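The Peda Overshirt
Flotel Clothing Co.

Home / Shop / Layers / Overshirts / Peda

$89
Free exchanges on all full-price layers

Colors: Chalk, Moss, Brick, Ink
Sizes: XS to 3XL

Select size
Add to bag

I've been wearing the Peda pretty much nonstop since the first samples came back, so I'm going to write this one up myself instead of leaving it to the usual three-line blurb. Fair warning, I can talk about collars for a long time.

What it is

It's an overshirt. If you've never owned one, picture a shirt that's a little too heavy to tuck in and a jacket that's a little too light to hang by the door, and you're there. I throw mine over a T-shirt in the morning and it stays on until dinner. In July it lives on the back of my chair at work (the air conditioning in our studio is brutal) and the rest of the year it goes under a coat.

The cut is straight through the body with a slightly dropped shoulder. It isn't a men's shirt or a women's shirt. We fit it on whoever was in the building that week, tall people, short people, people with shoulders and people without, and then Brigitta Danzer, our pattern cutter, went away and redrew the armhole until everybody could reach a high shelf without the hem flying up to their ribs. She did that armhole again after I thought we were finished. I was a bit grumpy about it. Then I put the new one on and went quiet.

The fabric

A cotton twill, mid-weight, brushed very lightly on the inside. On day one it feels crisp, maybe even a touch stiff at the cuffs, and I've had a couple of emails from people worried about that. Please don't be! Wash it, wear it, wash it again. Mine is the Brick color and it has gone soft in the elbows and faded just a little along the placket, and I like it so much better now than when it came out of the bag.

We garment-dye the whole shirt once it's sewn, so the color settles a bit darker along the seams. It also means your Moss might be a hair different from your friend's Moss. If you're buying two to match (people do, it's sweet) put a note in the order box and we'll pick them from the same dye lot.

The details I care about

The collar. It's a one-piece collar with a soft fusing, so it rolls over and stays put with the top button open. I can't stand a collar that collapses under a jacket lapel. This one stands up for itself.

The pockets. Two on the chest, and they're real pockets, deep enough for a phone to sit all the way inside. The left one has a pen slot stitched into the edge. I went back and forth on the pen slot for ages and then Emmanuel Massawe in our shipping room told me he'd quit if we took it out, so the pen slot is in.

The buttons. Corozo, dyed to match, sewn on with a shank so they don't strangle the fabric when it's buttoned. There's a spare inside the side seam, down by the care label. Go look for it now so you remember where it is.

The cuffs. One button, and a placket that opens high enough to roll the sleeve above the elbow without cutting off your circulation. I roll twice and push. Vilmos Halász, who does our sample sewing, does a very neat folded thing that I have never managed to copy.

The hem. Straight, with a little side vent. No shirttail. You can wear it open or closed and it looks like you meant it.

How it fits

Most people should take their normal size. The Peda has room in it already, enough for a tee or a thin sweater, so you don't need to go up unless you like things really big. I'm between a medium and a large in nearly everything. I wear the medium when it's just a shirt and I own the large for layering, and if I could only keep one it would be the large.

If you're narrow in the shoulder, go down one. The dropped seam is forgiving but there's a limit, and past that limit you start to look like you borrowed it from an uncle.

Sleeves run a bit long on purpose. If you never roll your sleeves and you're on the shorter side, any tailor can take the cuff up without much drama. We'd also be happy to do it before it ships. Ask in the order notes and add a few days. 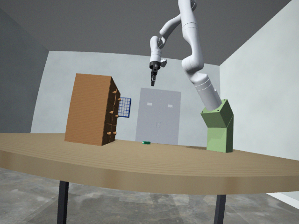 White arm on a pale green pedestal base, computer rendering

What to wear it with

I get asked this more than anything else, and my answer is boring: jeans. Dark jeans, faded jeans, whatever you've got. The Chalk over a white tee with beat-up denim is the easiest outfit I own and I've worn it to a school meeting, a birthday and the dentist.

If you want to try a bit harder, the Ink buttoned all the way up looks great with wide pleated pants. Ulla Skjelbred, who styles our lookbooks, wore it that way with a skinny silk scarf tucked in at the neck and I've been trying to find a scarf like that ever since. She also belted the Moss over a long dress, which I would not have thought of in a hundred years, and it was lovely.

Shoes, anything. Loafers, clogs, running shoes. It's a friendly shirt.

The only thing I'd steer you away from is wearing it under a really slim blazer. There's too much sleeve in there and you'll spend the day tugging at it. Go for a roomy coat or nothing.

Where the shape came from

The starting point was an old work shirt that belonged to Custódio Amaral, my business partner. He found it in a thrift store years back, no label, paint on one cuff, and wore it until the collar split. We kept it in a drawer in the studio and every so often one of us would pull it out and say we should really do something with this. So we did! The chest pockets sit at the same height as his. The paint we left off.

We changed plenty. The original was boxy in a way that only really suited Custódio, and the sleeves were cut so low that you couldn't drive in it. But if you hold the two side by side you'd know they were family.

The colors

Chalk is an off-white, on the warm side. It's not see-through, I've checked in strong sunlight.

Moss is a gray-green. On some screens it comes up brighter than it is. Think of an old garden bench more than a tennis ball.

Brick is my favorite, a dusty red that leans brown. It fades the most and fades the best.

Ink is a very dark blue that most people will call black until you stand next to something black.

Washing it

Cold wash, inside out, with things of a similar color. The first couple of washes will let go of a little dye, so keep it well away from anything pale (I have one pinkish pillowcase that proves the point). Hang it up damp and give the placket a tug to straighten it. You can tumble dry on low if you're in a hurry, but expect it to come up slightly shorter in the sleeve.

Iron if you like. I don't. It looks better a bit rumpled, and the collar behaves either way.

If a button comes off or a seam goes, send it back to us and we'll fix it. You pay the postage in, we pay the postage home. Include a note saying where the problem is, please, or pin a safety pin on the spot. We once spent a whole afternoon hunting for a hole that was in the pocket lining.

Goes well with

The Jetow Tee. Heavy cotton, close neck, holds its shape under the Peda without bunching at the armpit. I'd get it in white first.

The Biwott Pant. Wide leg, elastic at the back of the waist only, so from the front it still reads as proper pants. The Ink Peda and the Ink Biwott are dyed together and make a very good almost-suit.

Questions I keep getting

Is it warm? It's warm for a shirt and cool for a jacket. On a breezy evening it's perfect over a tee. In real winter you'll want something on top.

Does it shrink? A little in the length on the first wash, and we've allowed for that in the size chart. The numbers in the chart are for a washed shirt.

Will you bring back the corduroy one? I'd love to. The mill stopped making that cord and I haven't found another that feels as good. I'm still looking, so if you see a nice one send me a swatch.

Can I return it if I've washed it? Sorry, no. Try it on around the house first, with the tags on, and move your arms about. Wave at somebody. If it's wrong you have plenty of time to swap it.

Do you do gift wrap? Tissue and a ribbon, no charge, just check the box in the cart. We leave the price off the slip.

Is the 3XL graded properly or just made bigger? Properly. Brigitta cut a separate block for 2XL and 3XL, with more room across the back and upper arm and the pockets moved so they don't slide off toward your armpits.

Stock note, 8 August 2026: Moss is sold out in small and medium. More are being dyed now. Put your email in the box under the size menu and you'll get one message when they land and nothing else from us, unless you ask for the newsletter. Brick is fine in every size, so come and join me.

Add to bag
Size chart
Shipping and returns
Repairs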